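Section 4: Setting up your Petridis portfolio watchlist

This section explains how to create a watchlist in Petridis, add listed property holdings to it, and set the alerts that accompany each holding. Complete Section 3 (Linking a brokerage account) before you begin. Users with view-only access may read a watchlist but cannot change it.

4.1 Creating a watchlist

1. Sign in and select Holdings from the main menu.

2. Select New watchlist and enter a name. Names may contain letters, numbers and spaces.

3. Choose a reporting currency. All prices, dividends and target values in the list will be converted to this currency at the closing rate.

Caution: The reporting currency cannot be changed once the first holding has been added. To use a different currency, create a second watchlist and copy the holdings across.

4. Select Save. The new list appears at the bottom of the Holdings page.
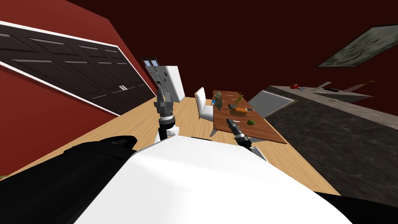

Figure 4.1 - Simulated kitchen and dining area

4.2 Adding holdings

Holdings may be added one at a time or imported from a file. A single watchlist can hold up to 300 securities, including any that have been suspended from trading.

1. Open the watchlist and select Add.

2. Enter the exchange code or the company name. Where a company is listed on more than one exchange, each listing is shown on its own line. Check the exchange before you continue.

3. Enter the number of units and the average purchase price. Brokerage fees should be left out of the purchase price and entered in the Costs field.

4. Select Confirm. Prices normally load in about 6 seconds. 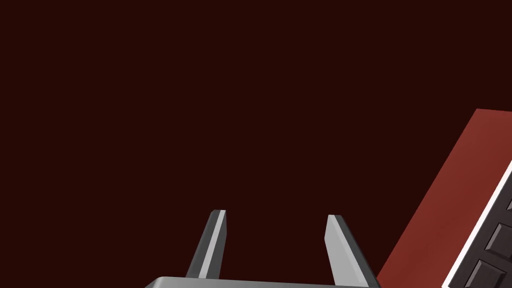
5. Repeat steps 1 to 4 for each holding, or select Import to upload a Braltamine statement file. Columns with unrecognised headings are skipped and listed in the import summary.

Note: Stapled securities are treated as one holding. Do not enter the trust units and the company shares separately, as this will double the value shown on the summary page.

4.3 Entering dividends and distributions

Declared dividends are added automatically on the ex-dividend date. They are marked Pending until the payment date has passed, and then Paid. If the amount received differs from the amount shown - for example, where tax has been withheld - open the entry, select Edit and enter the net figure. The original figure is kept in the history.

Special dividends are recorded on a separate line and are excluded from the yield calculation unless Include specials has been ticked under Preferences.
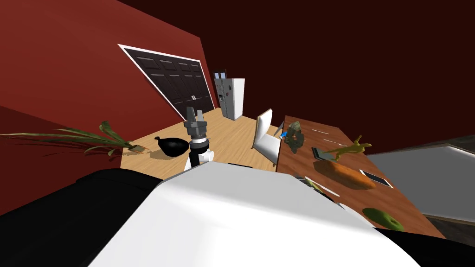 Why does the yield on my summary page differ from the yield in a broker's report?
Petridis divides the dividends declared over the past year by the latest closing price. Brokers often use a forecast dividend, and may use the price on the day the report was written.

4.4 Setting price alerts

1. Select the bell symbol beside the holding.

2. Enter an upper price, a lower price, or both. Up to 3 alerts may be active for each holding.

3. Choose whether the alert is to be sent by email or shown on the Holdings page only.

4. Select Save.

Caution: Alerts are based on delayed prices and must not be relied upon for the timing of a trade. An alert does not place, change or cancel an order with your broker.

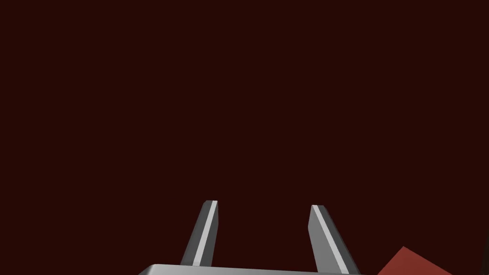

Figure 4.4 - Gripper against a plain dark background

Alerts are cleared when a holding is sold in full. Following a share split or consolidation, review each alert and enter a new price where required.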